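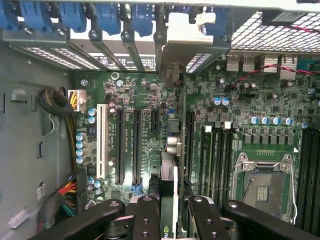 Somewhere in the fourth week, with the arm lined up over the graphics card. Blue clips along the top, my old nemeses.

I've been promising a proper update on the day job since March, and Mum keeps asking what it is I do at Asetero that has me coming home with a stiff neck and thermal paste on my good jumper. So I've made a pot of tea, the dog is asleep on my feet, and I'm going to have a go at explaining.

We're teaching an arm to take old desktop computers apart. The recycler out at Drinville gets them in by the pallet, mostly from schools and council offices, and the parts worth saving have to come out by hand. Our bit is collecting the examples. I drive the arm through the job with a pair of hand controllers, the little wrist camera records what the gripper is looking at, and every run gets saved with the joint positions alongside. Then it all goes off to Ludivine, who trains the model and sends back polite emails about what we should do more of.

As of this afternoon we have 811 runs in the bag. I was chuffed with that until Ludivine went through them and kept 418. Ouch! Some of the rest had a camera that had lost its sync with the arm (not my fault) and a fair few had me hovering over the card for ages like somebody choosing a biscuit (very much my fault). The trouble with hovering is that the model learns to hover as well. She showed me a replay where the arm went down beautifully, got the fingers either side of the card, and then just sort of pondered. I recognised myself immediately.

Graphics cards are the task at the moment, and I've grown quite fond of them. You'd think a card would be easy, a big solid thing standing up on its edge in the middle of everything, but there isn't much room to come down beside it. You've got slots running along next to it and those little round capacitors dotted all over the board, and if you come in crooked you can give one a nasty shove. Then there's the bracket end, with its screws and its clips, and on the slots we're using there's a latch at the other end as well. Flynn and I argued for most of a morning over whether the latch should be part of the same run or recorded separately. He wanted it separate, I wanted it all in one go, and Leonie came past with her lunch and told us to record it both ways and let Ludivine decide. So we did, and she went with separate. Flynn has been unbearable.

Cables are the other thing. Every case has been wired up by a different person with different ideas about tidiness. Some have everything looped up neatly against the side wall, and some have a great rainbow of wires slumped over the edge of the board. My instinct is to tidy first, because that's how I was taught to work on a computer (thanks, Dad), but if I tidy all of them the model never sees a messy one. So now I leave the cables however I find them and start from there. It goes against my upbringing, I can tell you.

We've also got much stricter about mixing things up. In the first fortnight I did nearly everything on the same Hendricks bench with the case turned the same way, and we ended up with a model that was brilliant at that one bench in the morning light and hopeless by 4 in the afternoon. Now I turn the case a bit between runs, swap the lamp from side to side, and change the whole machine over after lunch. Kylie made me a spreadsheet for it with colours. I'm not a spreadsheet person, but I do like filling in the squares.

People ask whether it's boring. Some of it is! There are afternoons when I've done the same reach so often that I catch myself doing it with the milk at home. But I find I notice much more than I used to – how far I open the fingers before I go in, which side I favour, the tiny wiggle I give a card to free it up. I'd never have said I had a wiggle. Trudy, who did this on the Clorkico project before she came to us, reckons she could pick any of our operators from a replay with the name covered up, and having watched her do it twice I believe her.

Next up is memory, those long thin sticks with the tabs on the ends, and I'm a bit nervous about it. The banks are close together and the fingers on this gripper are not what you'd call dainty. Flynn is printing some slimmer tips, and I've asked for grippy pads on them in whatever colour he likes as long as I can see it on the camera.

Anyway, the tea's gone cold and the dog wants out. I'll try not to leave it so long next time, and if anybody has a good stretch for the left side of the neck, please pop it in the comments.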